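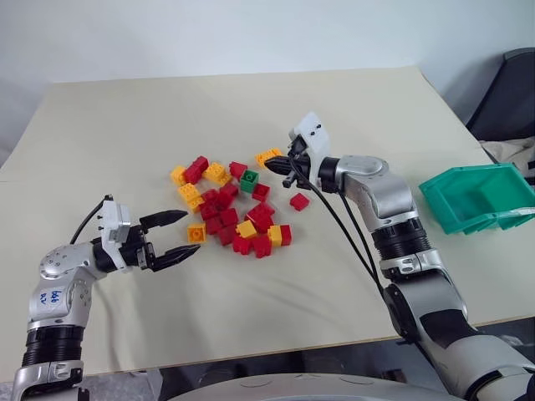 Ruddock wrote:
Sorting by color is a waste of time. I did it for years and could never find a small black part in a bin full of small black parts. Your eye picks out color for free. It doesn't pick out shape. Sort by shape and leave the colors mixed.

zaltness wrote:
Agree for a big collection. The OP said this is for two kids sharing one bedroom, and kids that age look for "a red one." They don't care if it's a brick or a plate.

Ute Kröger wrote:
OP here. They're 4 and 7, and it's the older one who complains. He follows instructions and the younger one dumps everything to get at the wheels. At the moment it all lives in a big tub with a lid. I don't mind buying drawers but I don't want to spend more than $100.

Ruddock wrote:
Then keep the tub for the 4 year old and give the 7 year old drawers with only the parts from his sets. Don't try to run a single system for both.

astance_mom wrote:
We tried separate collections and it lasted until November. The little one wants whatever the big one has. What worked better was a flat bedsheet on the floor. Dump, build, pick up the corners, pour it back. Cleanup takes 3 minutes.

zaltness wrote:
The sheet is fine for cleanup but it doesn't help him find anything.

astance_mom wrote:
He finds it because it's spread out. You can't see into a tub. You can see a sheet.

rosura wrote:
I have 3,000 pieces, weighed and estimated, so don't hold me to it. I use shallow trays that slide under the bed. Wheels and axles in one, people and their accessories in another, everything else in the rest. Deep drawers are just small tubs. If you have to dig, the kid is going to tip it out.

Ruddock wrote:
Shallow trays under a bed collect dust like nothing else.

rosura wrote:
Mine have lids. Wash the bricks in a mesh bag in lukewarm water once in a while and let them dry on a towel overnight. Leave out anything with stickers or a motor.

zaltness wrote:
I'd skip the washing machine, by the way. Mine came out scuffed.

Ute Kröger wrote:
Thanks all. I measured and there's enough room under the lower bunk for trays with lids. Wheels get their own tray, and I'll put a sheet down. Ruddock, I'm not sorting 2x4s from 2x3s for a 4 year old.

Ruddock wrote:
Your call. Come back when he's 8 and wants a hinge plate.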